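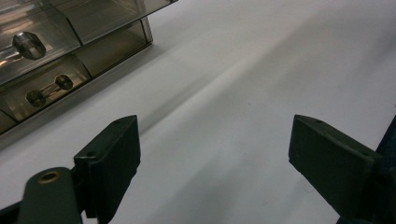

Friday, small parts and the drawer task

Got in early and had the table to myself for an hour, so I started with the boring stuff. Re-ran the calibration on both grippers, wiped the fingers with a dry cloth, cleared yesterday's half-finished session off the recorder. Bassi (the logging box, for anyone new) had filled its disk again overnight. I've set it to push finished takes to the share at lunch and again at knock-off, so if you see the network crawl at noon that's why, sorry!

The plan for the week was hardware first, soft stuff second. Hardware in the organizer is going okay. Shiny metal behind tinted plastic is about as nasty as it gets for the depth estimate, and I reckon we want plenty of that in the mix before Brindum gets anywhere near a training run. The last model was great on matte blocks and hopeless on anything with a highlight on it. I've been moving the organizer to a new angle every few takes and keeping a note of it in the session sheet, column F. Please keep doing that if you take over a shift. The February batch was all shot square to the table edge and we paid for it.

Takes so far on the drawer task: 109 kept, 11 binned. Most of the binned ones were me starting the gripper move before the sync beep. Two had the clocks out between left and right, which I only caught on playback. Going to write a check for that so we're not relying on my eyeballs at four in the afternoon.

String, first go

Moved on to the string after morning tea. The instruction text for this one is "pick up the string and put it in the drawer", and I'd like to keep it that plain. Skorance (our labelling tool, still grumpy about long prompts) lets you add variants afterwards, so there's no need to be clever while recording.

The string is a pain, I won't lie. With a rigid part you can come in a bit wide and the fingers sort it out for you. With string you have to commit to a spot, come down flat and close slowly, and if you're a few millimetres high you get a lovely smooth demonstration of picking up nothing. I did a fair few of those. Kept a couple on purpose, tagged as misses, and chucked the rest.

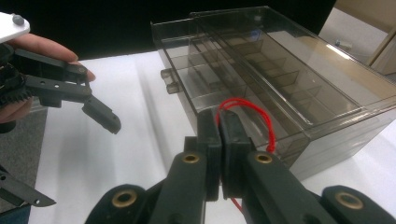
Red string pinched between the finger pads, loop up against the side of the clear drawer.

What I want people to watch for is the loop. Once you've got hold of it there's slack above the pads, and the slack goes wherever it likes. If it touches the drawer wall on the way in, don't jerk it back. Slow down, lift, carry on. A recovery like that is worth more to us than a clean run, and it's the bit the old set hardly had at all. I've added a "contact" tag in Skorance so we can pull those out later and see whether they help.

Grip closing speed: I've settled on the slow profile for string and left the normal one for metal. There's a toggle in the Woltska config, second page, easy to miss. If your takes feel sluggish on the hardware parts, that's probably what's happened. 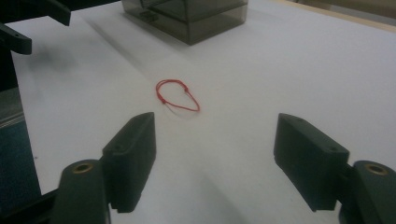 Start positions were the argument of the afternoon, mostly with myself. The old protocol said to reset the object to the same taped mark each time, and I've dropped that completely. With string the pose matters as much as the place, and a fresh drop gives you both for free. The two little knots in the loop are handy here: I've been aiming the pinch near one knot for a run of takes, then near the other, then on plain string well clear of both. That gives Brindum three kinds of grasp on one object, and it's easy to label from playback. Fingers start wide open every time, please, even if it feels slow.

Total for the whole set now stands at 1205 takes, of which 57 are string. I'd like the string share a lot higher before we train anything.

To do next shift:
Write the clock check for left and right.
Try a thicker cord and a different colour (blue, if the craft shop has it).
Re-record the takes tagged "late beep".
Ask about a second disk for Bassi.
Put the slow-close toggle on page one of the config.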